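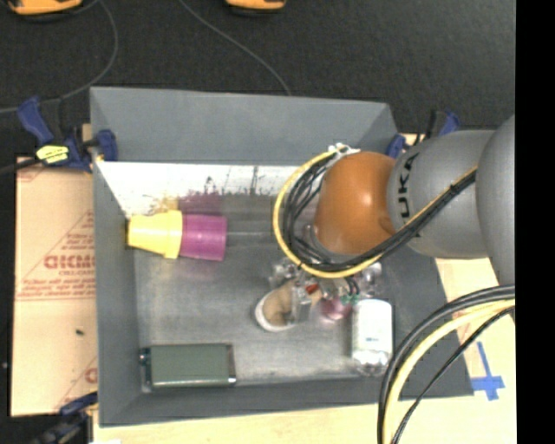
箱の中の小物をつかみにいくKUKAのアーム。ケーブルは上で輪になっています

ピッキング中に手首が回るとケーブルが引っぱられて止まります

投稿:Delyth Owen 2025年4月29日

はじめまして。Mermontという小さな作業場で、箱の中の小物をひとつずつ拾わせる実験をしています。写真のとおり、箱は青いクランプで机に固定、中身は重ねたカップとか白い円筒の容器とか小さな人形とか、形がばらばらなものです。

で、困っているのがケーブルなんです。箱の左奥にあるものを取りにいくときだけ、手首がぐるっと大きく回ることがあって、そのたびに束がピンと張ってグリッパーとの通信が切れます。アームは途中で止まったまま。昨日は100回まわして32回止まりました。さすがに多すぎますよね……。

2月に束ね直したときは調子がよかったんですけど、グリッパーをLiltevenの新しいのに替えてからまた出はじめました。ソフト側(Flumariで経路を作ってます)が悪いのか、配線が悪いのか、どこから見ればいいでしょう? あと、止まったときに手で箱から物をどけてもいいのかも教えてほしいです。今はなんとなくやっちゃってます。

Eifion Eynon

うちもまったく同じのをやりました! 原因はたぶん両方です。

まず経路のほう。同じ手先の位置と向きでも、手首の軸が違う角度の解がいくつも出ることがあるんですよ。左奥だけで起きるなら、そこで遠回りの解を選んでいる可能性が高いと思います。止まった瞬間の各軸の角度をログに残して、うまくいった回と並べてみてください。うちは最終軸だけとんでもない値になっていて、見た瞬間に笑っちゃいました。可動範囲を制限する設定を入れたら、100回で止まるのが39回からゼロ近くまで減りました。

次に配線。グリッパーを替えたなら、コネクタの位置も変わっていませんか? 出口が数センチずれただけで、前にちょうどよかった輪が足りなくなります。低速の手動モードで、実際に使う端の姿勢をひとつずつ作って、束のどこが先に張るか見るのが早いです。ただ、輪を大きくすればいいというものでもなくて、今度は箱の縁に引っかけます(やりました)。コネクタの根元には力がかからないように、手前でちゃんと留めてくださいね。

それと、何度も引っぱられたケーブルは中で切れかけているかもしれません。経路を直してもたまに通信が落ちるようなら、いさぎよく交換で。

Kyrylo Horobets

ケーブルを長いのにしたら直りました。

Guðlaug Eyvindsson

配線の話はEifionさんの回答でいいと思うので、最後の質問だけ。

止まっているアームの下に手を入れるの、今日からやめてください! 通信エラーで止まっているだけだと、復帰した途端に続きの動作を始める設定になっていることがあります。前の職場で実際に動いて、同僚が手の甲を縫いました。私はそれ以来かなりうるさい人です。

箱に手を入れる前に、非常停止を押して、表示器で停止状態を確認して、ほかの人が再開できないようにしておく。面倒でも毎回です。それから、エラー後は自動で再開せず、人が柵の外から確認ボタンを押すまで待つようにプログラムを直しておくと安心です。機種や構成で手順が違うので、そこは必ず手元の取扱説明書と現場の安全担当の人に合わせてくださいね。

Delyth Owen

みなさんありがとうございます! ログを見たら、Eifionさんの言うとおり最終軸が変な角度まで回っていました。今日のところは左奥を狙わない設定にして、自動再開も切りました。配線は明日、低速で見てみます。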